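Cask at the Dalter, is it me or is it going downhill?

gbairdlorna
Posted in: Pubs, beer and brewing
Went in at teatime with my sister and had two pints of the Rutkowska mild, first one lovely, second one tasted like someone had rinsed a coin in it. Same pump, same glass size, an hour apart. I didn't take it back because the lad behind the bar was on his own and I'm soft. Has anyone else had a duff one in there lately? It used to be the one place in town I'd send visitors to.

maltyjosue
I was in there in August and had no complaints at all. The mild is a slow seller though, always has been. If you get the last of the barrel you get the last of the barrel. You should have taken it back, Lorna! They'd have changed it without a word.

greer_mack
Sorry Josué but "last of the barrel" is no excuse at those prices. I've been drinking in the Dalter since it was carpeted and they never used to serve the dregs. They've got too many pumps on now. A pub that size can keep four beers well or eight beers badly, and they went for eight when the new people took over.

maltyjosue
Eight is fine if folk are drinking them. Problem is everyone goes in and orders the Vukmont hazy thing from the keg taps and the cask just sits there. I don't blame the pub for that, I blame you lot with your mango.

greer_mack
I have never in my life ordered anything with mango in it.

davinac
I have and I'd do it again :)
I like the Vukmont stuff, it's cold and it tastes the same every time. I've tried to get into cask and two times out of three I'm handed something flat and warm and told that's how it's meant to be. Not having a go, I just think if you want people my age on it somebody has to sort the quality out first.

gbairdlorna
Fair point Davina and I can't argue after that second pint. Though cellar cool isn't warm! Try the Grultisville bitter when it's fresh on, ask them which was tapped that day. They don't mind being asked.

davinac
Will do. Which pub though, if the Dalter's out?

greer_mack
The station bar. Two pumps, both spot on, awful chairs.

moragrankin
Coming in sideways because I did cellar work for years (not at the Dalter). Metallic could be the lines as easily as the barrel. If it was fine an hour before then I'd wonder about the beer sitting in the pipe between pulls, first pint out after a quiet spell is nearly always the worst one. A decent bar pulls that bit through and chucks it. With one lad on and eight pumps he's maybe not had time, or he's been told not to waste it. Greer's right about the number of beers, I think, and Josué's right that it's the customers who make it so.
My own batch of bitter is on day five, since someone asked in the other thread. 40 pints if I'm lucky, less whatever I lose racking it. Smells grand, bit of a banana thing going on but that should drop out. I've moved it away from the boiler cupboard and put a blanket round it.

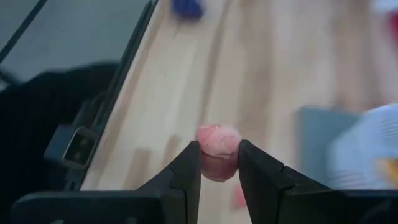 I'll leave it another week before I bottle, and if it's any good I'll bring a few along to the next swap. Lorna, take the pint back next time!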